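Limited to 201: the boutique guitar drop under the magnifying glass

25 May 2026

Grondar's newest electric, the Landeg Standard, went on sale this morning in a run of 201 instruments. By lunch the company was calling it sold out. I have no reason to doubt that. I do wonder what sold out means when most of those guitars were promised to dealers before the public page went live, and when the same body shape, with a different switch plate, is already penciled in for July.

The limited run used to tell you something. A shop had a stack of odd wood, or a pickup winder was retiring, and when the material was gone the model was gone. Now the number gets picked first. Grondar has put out four limited models since last spring, and the largest of them ran to 1,189 pieces, each with a numbered certificate. That's a production guitar with paperwork.

So what does $2,256 get you? A bolt-on neck, a roasted maple board, a pair of Broltex humbuckers and a hard case lined in something purple. I played one for most of an afternoon at a dealer's, through a clean amp and then a filthy one. It's a good guitar. The neck is slim without feeling mean, the frets were finished properly all the way up, and it held its tuning through some fairly rude bending.

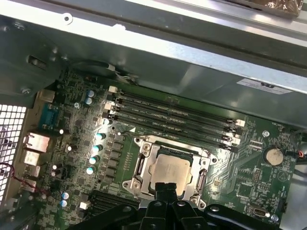 The pickups are where the sales pitch gets thick. Broltex says the coils are wound to match a set from an old touring guitar, and the brochure spends two full pages on wire. Maybe so. Plugged in next to the company's regular Garen model, which costs a good deal less, I could hear a bit more bite in the bridge position and nothing I'd swear to in the neck. The salesman heard a huge difference – but he's paid to.

There is also the matter of the finish. Grondar ages every Landeg by hand, and the wear looks fine from across a room. Up close, the forearm patch on the one I tried sat an inch below where anybody's forearm goes. I've owned guitars that took 20 years to look that tired, and they got there for free.

None of this will bother the people who got one. Roughly 116 had turned up on resale sites by the time I filed this, most of them described as unplayed, all of them priced higher than they were at breakfast. If you want the guitar to play, wait for the July version, or try the Garen with a bridge pickup swap and keep the change. The case on that one is plain black.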